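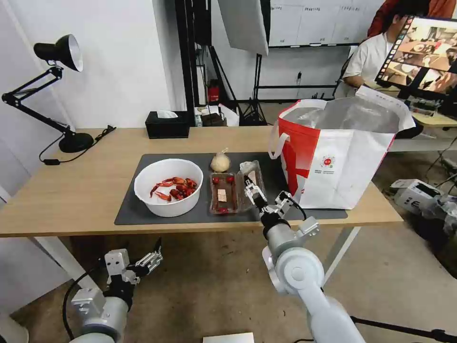
Figure 3. Table-top arrangement with food items and trays on a dark mat, with the gripper over the empty container.

4.2 Effect of layer height on snap-fit hinges

We now turn to the part of the study that surprised us most. Snap-fit hinges are a hard test for filament printing. The thin arm of the hinge has to bend each time the lid is opened, and any weak bond between layers tends to show up as a crack at the root. Most published advice says to print the arm lying flat and to leave it at that. We wanted to know how much could still be gained from layer height once the direction of printing had been settled.

All the hinges were drawn from one file, which we call the Semau hinge after the storage box it was first designed for. They were printed in the Virkbridge workshop from a single batch of nylon filament. The spools were dried overnight before use, and each finished part was left in a sealed bag until it was tested. Every hinge was then opened and closed on the Pusar bench, a simple motor-driven rig that moves the lid through its full travel and stops when the arm breaks.

The difference between the settings was large and, to our delight, very steady. Hinges printed with the coarse setting lasted for nearly 900 cycles on average before the first crack. Those printed with the fine setting went well past that point, and 13 of the 17 were still whole when we stopped the run. The four that failed all broke in the same place, a short way above the root, where the slicer had put the start and end of each outer loop. Under the microscope the seam stood out clearly as a small ridge – a lovely, direct link between a choice made in software and a break in the finished part.

This led us to a second, smaller trial. We moved the seam to the back of the hinge, where the material is hardly stretched at all, and printed six more parts with the coarse setting. Their average life rose enough to overlap with the weaker end of the fine group. The change costs nothing in printing time, and it can be made in any slicer that lets the user paint a seam position by hand. We had expected a slight gain at best, and we would warmly encourage others to try it on their own parts.

The Morelli model of layer bonding, described in Section 2, predicts the ranking of the two main groups correctly but has no term for the seam. It therefore gives the same life for both versions of the coarse hinge. Adding a local stress factor at the seam would be a natural next step. We return to this in Section 5, along with the question of whether the same pattern holds for softer filaments.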